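**Ticket:** Perketti back office, label printer drops off the network
**Opened by:** Agustina Godoy
**Assigned:** Teresa Coelho
**Priority:** was High, now Medium (I changed it, see below)
**Status:** open

Reported fault: the Zulisano label printer prints 2 labels, stops, and shows as offline on the order screen. Agustina says it started in January after the update. Everything starts "after the update", so I'm noting that as reported and no more.

### First look

- Printer has power, green light steady.
- Test page from the printer's own menu prints fine. All 300 labels of a full roll, no pause. So the print head and feed are out of it as far as I'm concerned.
- Test page from the order screen: 2 labels, then offline.
- Swapped the network cable. Same.
- Swapped it back. Same.

Lautaro Daza's reply from the supplier was to reinstall the driver. I have done this. I did it the way his sheet says, and then again the way his sheet says if the first way doesn't work. No change either time. I'd like it written down that "reinstall the driver" has now been the answer to four tickets and the cure for none of them.

### Label stock

Supplier then suggested the labels are "out of tolerance". The roll on the printer is the same stock we've bought for years for the fruit packing side, and the printer's own menu gets through it without complaint. Joaquín tried a roll of the Daza own-brand labels anyway. Stops after 2. I don't think a printer goes off the network because it dislikes the paper, but it's been tested.

The product list needs sorting out whatever happens with this. Violeta had "net, foam" and "sleeve, fruit" as separate lines, with separate label layouts, and they are the same item.
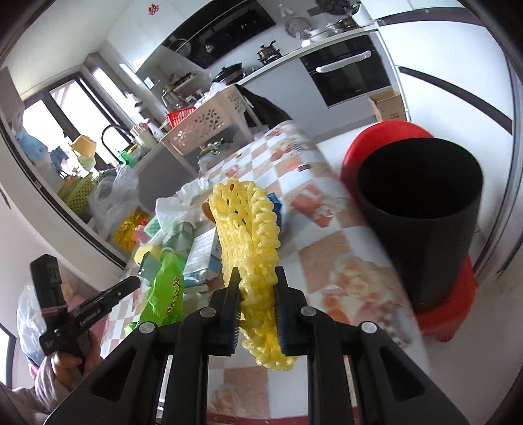
*Foam fruit net, yellow. Use this one for both lines until they are merged.*

I did wonder whether the doubled-up layouts were choking the order screen. Deleted the second one on the test login and sent a job. 2 labels, offline. So no, but it's tidier.

### Network

More promising. The printer is set to pick up its address automatically. Wrote the address down before a job and again after it dropped out:

| When | Address ends in |
|---|---|
| Before job | same as on the order screen |
| After job | different |

The order screen goes on talking to the old address, gets nothing back and calls it offline. That fits. It doesn't explain why the printer asks for a new address in the middle of a job, and I'm not closing this until something does.

Joaquín's view is that we should fix the address by hand and move on. Done at 14:20. Sent a job of 400. All 400 came out.

Agustina asked if that means it's fixed. It means one job worked. The last fault on this printer also "went away" after one good job and was back before I'd put my coat on.

### Clellolness

The Clellolness stock program was put on the same machine as the order screen and has its own printer watcher, switched on by default. Their help page says it "has no effect on other software". I'd like to see that for myself. Left it running for now so I'm only changing one thing at a time.

### Still to do

1. Teresa: leave the fixed address in, run the morning jobs as normal, log every drop-out with the time.
2. Teresa: put the address back to automatic, turn the Clellolness watcher off, send the same job of 400.
3. Violeta: merge the two net lines. Please don't rename anything else while you're in there.
4. Lautaro: tell us what the update changed. A list, please, and not the leaflet again.

Agustina, if it stops again, don't turn it off and on. Leave it as it is and ring me. If it's been restarted I can't see what address it had.

**16:05, TC:** one more job sent, short one, fine. Leaving open.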